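Gekstead cloth-folding cells back in use after arm collision

Gasero has restarted most of its cloth-folding robot cells at the Gekstead site after a fault in which two arms in the same enclosure drove into each other and kept pushing.

The company said in a notice to customers dated Monday, May 28, 2018 that no one was hurt. The enclosure door was closed at the time and the operator was at the next bench. One gripper bracket snapped, and a wrist motor on the left arm overheated and had to be replaced.

The cells are used to teach pairs of small arms to pick up, spread and fold fabric. Gasero runs 14 of them at Gekstead, all built to the same plan, and stopped the whole group within the hour. Twelve are now back in service. The other 2 are being kept off while engineers finish going through their wiring.

According to the notice, the trouble began when the left arm lost contact with its controller for a little over a second. The right arm was already moving in toward the same piece of cloth. The software that keeps the arms apart went on using the left arm's last reported position, which was wrong by then, and let the right arm through.

"The check was running, but it was working with old numbers," said Bok-nam Wi, who leads the engineering group at Gekstead. "It should have stopped both arms as soon as one of them went quiet. We had that rule for a lost camera signal. We did not have it for a lost arm."
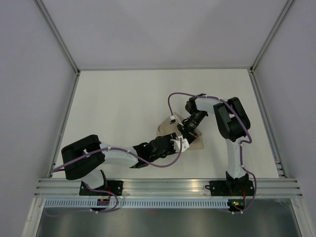 Two arms close in on a piece of crumpled cloth inside an enclosure.

Engineers traced the dropout to a connector on the left arm's cable. The cable had been clipped too tightly near the shoulder, and repeated movement had worked the plug partly out of its socket. The arm had logged 177 hours since its last inspection. Gasero's own schedule allows up to 200.

The operator noticed a clicking sound and pressed the stop button. By then the two wrists had been locked together for several seconds. Motor current should have tripped a cutoff before that, but the limit had been raised during earlier tests with heavier towels – and was never set back.

Tyyne Lahtinen, the site's safety officer, said the raised limit worried her more than the loose plug. "A connector can fail on any machine. The limit was changed by hand and there was no record of who did it or when," she said. Changes of that kind now need a second person to sign off, and the cells return to the standard setting each time they are powered up.

Gasero has also added slack to the cables at the shoulder joint and cut the inspection interval to 90 hours. If either arm misses a position report, both are now meant to hold still until an operator clears the fault.

Fislow, which supplies the control software, said it had sent a corrected version to Gekstead and would offer it to other users of its two-arm package in June. The company did not say how many sites are affected. A spokesperson said users who cannot update right away should run the arms one at a time when both need to reach the middle of the table.

Work on the Fu project, a contract to fold hospital linens, was delayed by four days. Gasero said it does not expect the delay to change the delivery date.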